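About Rallis

Rallis helps small companies and schools plan and pay for robot equipment. We don't build arms and we don't sell them. We write the equipment list, get the quotes, and put together a budget you can take to whoever signs the checks.

Polyxeni Lambrakis started the firm after seven years of purchasing for Trondov, a packaging company. She still reads every quote that comes through.

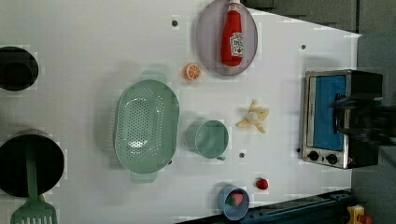
Most projects start with a task and a number. The task might be picking up mixed items from a table. The number is usually too low, and it usually covers the arm and leaves out grippers, mounting rails, cameras, spare fingers, shipping and training. We price those first. On a recent plan for Drilel, the small parts came to 194 lines.

We also ask clients to budget for test items. Toy kitchen pieces are cheap, come in many shapes and can be replaced the same day. A full set costs less than one spare gripper finger.
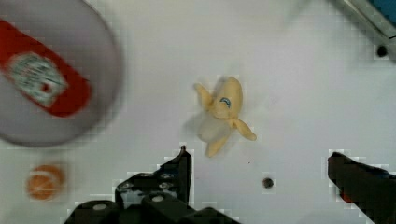

Toy banana on the white tabletop, between plate and gripper.

Our planning sheet, Rovulov, is included with every job. It holds 1,493 priced items, from table hardware to complete cells, and we update it each August. Clients keep their copy when the work is finished and can change it as they like.

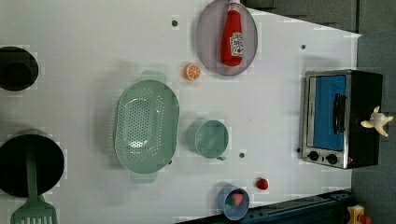

Fees are fixed and agreed on before we start. A first review is $1,000 and covers one site, one task and a written budget with two options. If you go on to a full plan, we take the review fee off the total. We accept no commission from suppliers.

To ask for a review, send us your task, your floor space and the date your budget closes.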